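Buscamos gente para el equipo de navegación del club Okadum

Hola, soy Ezequiel Villalobos y llevo desde abril intentando convencer a medio campus de que se apunte a esto, así que ahora te toca a ti. En el club Okadum estamos preparando la Copa Clornwood, que es una competición estudiantil de robots domésticos, y nos hacen falta manos (y cabezas, y paciencia). No hace falta que seas de ingeniería. Mi-kyung Shin viene de Filología y es la que mejor entiende nuestro código de planificación, yo incluido.

La prueba se hace entera en simulador. Te dan una casa virtual que no has visto nunca, una orden del tipo "ve al sillón del fondo" y un tiempo límite, y tu programa tiene que llevar el robot hasta allí sin comerse los muebles. Suena fácil hasta que ves la cantidad de veces que nos quedamos atascados en una puerta. Las puertas son nuestro gran drama, de verdad. El año pasado perdimos casi 100 puntos solo por rozar marcos, y todavía me duele. 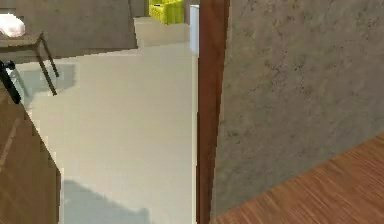
Boletín Okadum, núm. 14, pág. 6

Con pasos así nos peleamos ahora mismo: una jamba de madera a un lado, un mueble marrón al otro y, entre los dos, el suelo de baldosa clara por el que hay que meterse para llegar al sillón amarillo verdoso del fondo. Las sombras del suelo también dan guerra, que nuestro detector de obstáculos se asusta enseguida y ve bultos donde no los hay. Si te gusta la visión por computador, aquí tienes entretenimiento para rato.

¿Qué buscamos? Pues mira, sobre todo dos perfiles, aunque si no encajas en ninguno escríbenos igual.

Navegación: saber algo de Python y no asustarte con la geometría. Te pondrías con Jahangir Herath, que lleva Kilow, nuestro planificador. Está a medio reescribir y es buen momento para entrar, porque todavía puedes opinar sobre casi todo.

Pruebas y datos: ejecutar recorridos, mirar las grabaciones de los fallos y apuntar qué ha pasado. Aquí no pedimos programar. Tenemos 608 recorridos guardados y la mitad sin etiquetar (sí, ya lo sé, vergüenza). Si eres de las personas que ordenan las especias por orden alfabético, te necesitamos muchísimo.

Te pedimos unas horas a la semana y que avises si una semana no puedes, que en exámenes desaparecemos todos y no pasa nada. A cambio tendrás acceso al ordenador bueno del laboratorio, créditos de libre elección si tu facultad los reconoce (pregunta antes en secretaría, que cada una va a su aire) y plaza en el viaje a la final si nos clasificamos. Dinero no hay. Bueno, hay 2.000 euros de presupuesto para todo el curso y ya están comprometidos entre la inscripción y los billetes.

Para apuntarte, mándanos un correo contando quién eres y por qué te apetece. Con unas líneas basta, no queremos carta de motivación ni currículum. Si tienes algún proyecto tuyo, aunque esté a medias o no funcione, pásanos el enlace, ¡nos encanta cotillear! El plazo se cierra el 20 de julio. Luego quedamos con cada persona un rato para charlar y enseñarle el simulador, y contestamos a todo el mundo, también a quien no pueda entrar esta vez.

Dudas sobre horarios y créditos, a Si-eun Seol. Dudas sobre el código, a Jahangir o a mí. Estamos en la sala del club casi todas las tardes; si la puerta está cerrada, llama fuerte, que solemos llevar los cascos puestos.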